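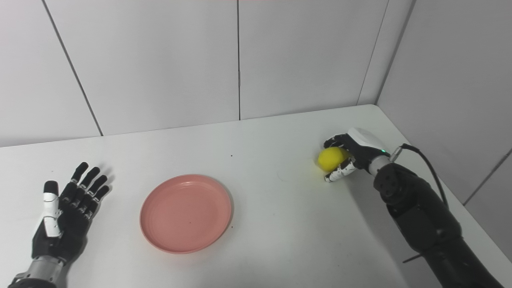

Corner table, with the pink plate and the yellow ball

**Play and snack room check – Seltport, 27 December 2018**
Checked by Olaia Barrios, comments for Callum and Špela

- [x] **Table steady on its legs.** Yes, I leaned on all four corners and it didn't budge. Thank you to whoever saw to it after my last grumble.
- [x] **Table pushed well into the corner.** Fine. Please keep it that way, as the little ones do love to squeeze round the back.
- [ ] **Tabletop wiped down.** Nearly! There is a small dark speck on the white, up and to the right of the plate. White does show everything, poor thing, but it needs another go with a damp cloth.
- [ ] **Plates clean and free of chips.** No chips that I could feel on the rim of the pink one. It has a tiny dark speck on the base, though, just below the middle, so back to the sink with it. Do run the brush round the faint ridges on the inside as well – a quick rinse tends to skip over them.
- [x] **Balls whole, with no splits or loose bits.** I gave the yellow one a good squeeze and a turn under the lamp and was quite happy with it. It can stay in use.
- [ ] **Balls kept apart from plates.** I know it's a nuisance when everybody is busy, but toys ought to be off the table before any food comes out.
- [x] **Wall panels firm.** Pressed along both walls, nothing loose.
- [ ] **Spare cloths in cupboard 7.** Down to the last one. Kyriaki, could you add some to the Mivach order, please?

Second look at the unticked lines on Friday morning, before we open.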